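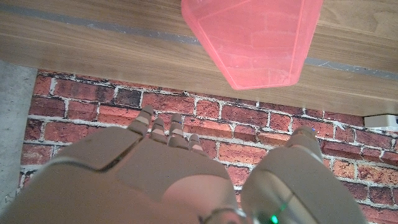 Startseite Forum Grafik & Vektor Hilfe Anmelden

SVG-Export aus Skomau: Text ist verschoben

Fenna Lambrechts
Guten Tag zusammen, ich benutze Skomau seit Oktober mit dem kostenlosen Konto und bin eigentlich zufrieden. Wenn ich aber eine Zeichnung als SVG exportiere und in Suda öffne, dann steht der Text zu tief und die Schrift ist eine andere. Die Linien und Flächen sind richtig. Meine Datei hat 139 Objekte, ich möchte darum nicht alles von Hand korrigieren. Als PDF ist es in Ordnung, aber die Druckerei verlangt SVG. Gibt es eine Einstellung, die ich übersehen habe?

Anitha Gounder
Hallo Fenna, dieses Problem hatte ich auch. Skomau schreibt beim Export nur den Namen der Schrift in die Datei, und Suda nimmt dann eine Ersatzschrift, falls es sie nicht findet. 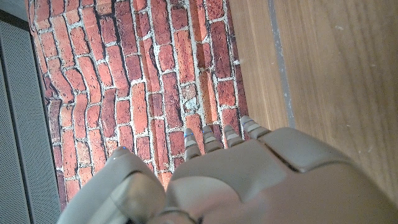
Du kannst den Text vor dem Export in Pfade umwandeln. Mache zuerst eine Kopie der Datei, denn nachher ist der Text nicht mehr bearbeitbar. Dann alles markieren, im Menü „Objekt“ den Punkt „In Pfade“ wählen und neu exportieren. Bei mir wurde die Datei dadurch größer, von 60 auf 800 KB, das hat die Druckerei aber nicht gestört. Gesperrte Ebenen werden übersprungen, also bitte vorher entsperren.

Veerle Dierckx
nimm Version 6, da geht es

Evelien Claeys
Mit Version 6 habe ich es auch versucht, bei mir blieb der Text leider verschoben. Die Lösung von Anitha funktioniert. Wer den Text bearbeitbar behalten muss, kann auch dieselbe Schrift auf dem zweiten Rechner installieren und Suda danach neu starten. Man soll nur aufpassen, dass der Schnitt genau gleich heißt, bei mir war einmal „Medium“ und einmal „Halbfett“ eingetragen.
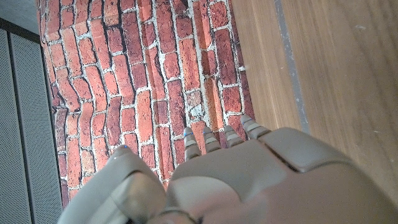
Roboterhand vor rotem Ziegelmuster

Fenna Lambrechts
Vielen Dank, mit den Pfaden stimmt jetzt alles. Eine Ebene war wirklich gesperrt.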